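News from the Mukitz project
07/10/2024
By Teun De Smet

Those of you who came along in the spring will remember Ulla, our patient two-armed robot, and how long it took her to learn to fold a single tea towel. I'm very pleased to tell you that she has moved on to tidying, and that the way we teach her has become a good deal friendlier too. We used to sit at the desk and steer her by remote control, which made my shoulders ache and my language worse. Now we simply pick up a pair of hand-held grippers, one for each hand, and do the job ourselves at the table while the tool records what the fingers see and how they move.

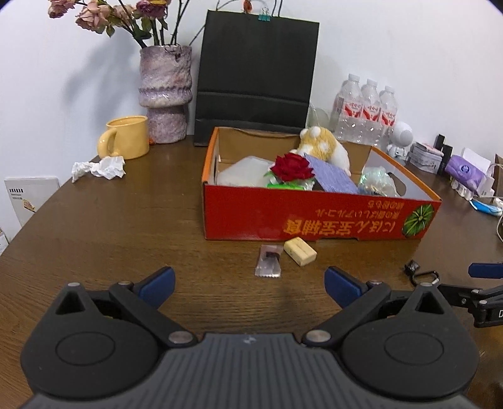
The job this month is putting small things away in a box, and I do mean all sorts of things, soft ones and stiff ones and ones that catch the light in an awkward way. We have 268 good recordings so far and would dearly like to reach 574 before the end of October. It's slow going at first (your hand wants to rush, and the gripper would much prefer that you didn't!) but after 20 tries or so most people settle into a nice easy rhythm, and some have been quite reluctant to hand the tools back.

If you fancy an afternoon of it, do drop me a line. You need no experience at all, only two hands and a bit of patience, and there is always a pot of tea on. Bring something small from home for the table if you like, as long as it won't break when dropped.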